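October 2025
From: the list moderator, Trasville Secondhand & Restoration list
2 min read

Re: Painted dressing tables, strip or leave?

A member in Viltport wrote:

> I've inherited a painted dressing table with curly bits all over it. My
> brother-in-law says strip it back to the timber. The quote was $431, not
> counting handles. Is it worth it, or do I just live with the colour?

Leave it alone, and keep your brother-in-law in the other room until the mood passes.

I say this as someone who spent most of August stripping a carved mirror surround with a dental pick. Flat panels are a pleasant afternoon. Scrollwork is a custodial sentence. Under the paint you will usually find more paint, then a grey filler, then timber that was painted in the first place for very good reasons. 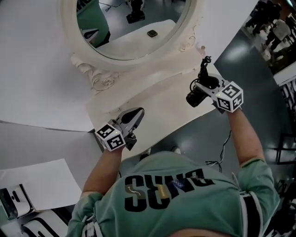 The $431 also looks light to me. The bloke in Sustton charged me $229 for a bedside cupboard with no carving whatsoever, and he sighed the whole way through it. Ask whether your quote includes neutralising the stripper and getting into the corners. If the answer is "more or less", it's less.

Before anybody picks up a scraper, do these in order:

1. Buy a lead test kit. Old cream and white enamels are the usual suspects, and sanding one dry in a closed garage is a poor hobby.

2. Wash it with warm water and a drop of dish soap. Half the "yellowed paint" we hear about on this list is thirty years of hairspray.
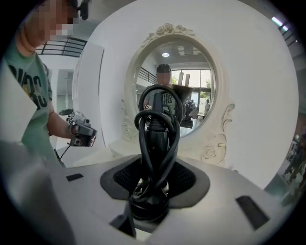

3. Pull the drawers and look underneath. If the carcass is chipboard, you have your answer, and you've saved yourself $431.

4. Wax the runners with a candle stub. It costs nothing and people will think you've had the thing restored.
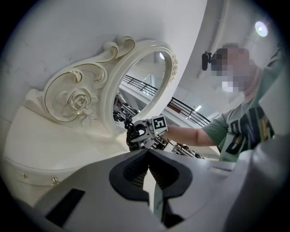 Handles are where I'd spend the money, if you must spend some. A decent set changes the whole piece and you can take it off again when you go off it. Small brass knobs on a bulging cream-white front are hard to beat, and I'd keep them if yours has them, even if they need a polish. Measure the old holes before ordering. Cisternas sell a nice plain one, but the screws they supply are long enough to come out the other side of the drawer and introduce themselves to your jumpers.

If you still want bare timber after all that, bring a photo of the underside to the next swap meet and we'll argue about it properly.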